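3.2 Grouping of dry goods in the home pantry

The second part of the study concerns packaged food that does not need a refrigerator. In the 119 households from the Citemstead area, such food was kept on open shelves, in closed cupboards or in larger cartons on the floor. We asked each household to put away one normal delivery of groceries in its own way, and afterwards to explain the places it had chosen. The full record contains 1785 placements. A placement means that one package was put down and then left until the end of the session.

The explanations were coded with the scheme of Watkins, which we changed in one point: "color of the package" became a separate reason. In the first coding round this reason was hidden under "appearance", together with size and shape. The change was necessary because many participants spoke of color before they spoke of the food itself. They said "the orange ones" or "the yellow one" and only later, when we asked, gave the name of the product. When a person moves quickly along the shelf, the print on a package can hardly be read, and large areas of color are what remains (Figure 4).
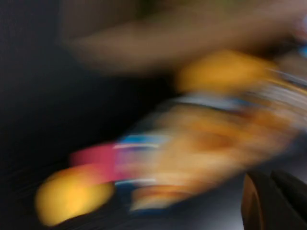 Figure 4. Orange, tan and yellow during fast movement.

Agata Morelli objected at this point that color is a result of the grouping and does not cause it: snack makers use warm colors, so a person who puts snacks together will also put orange next to orange. We take this objection seriously. In the sessions coded by Iris we therefore separated the cases where the package stood beside another kind of food with a similar color. There were 101 such cases, and in most of them the participant still named color as the first reason. The question is not closed with this, but color seems to have some weight of its own.

Crackers need a separate remark. They come in a cardboard box, they are light, and the picture of the food is often large on the front panel. Participants used this picture more than the brand name. A box turned with the picture to the front was found again without touching its neighbors – a box turned with the narrow side to the front was usually pulled out first. Letters and numbers on cardboard, such as F2, were used only in homes which had some system of their own.

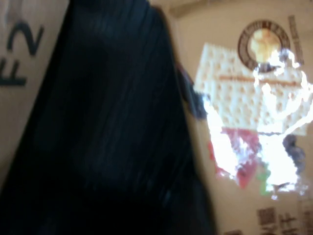
It makes no sense to me to look at the picture, one participant wrote on the return form, I know my crackers by the sound when I shake them. Similar answers came from three other homes, and we coded all 4 under "other senses". They are too few for a test. In the Truvard list of storage reasons there is no such category, so these answers could not be compared with the earlier material. Section 3.3 continues with jars and cans, where the label goes around the whole container and the question of the front side is of a different kind.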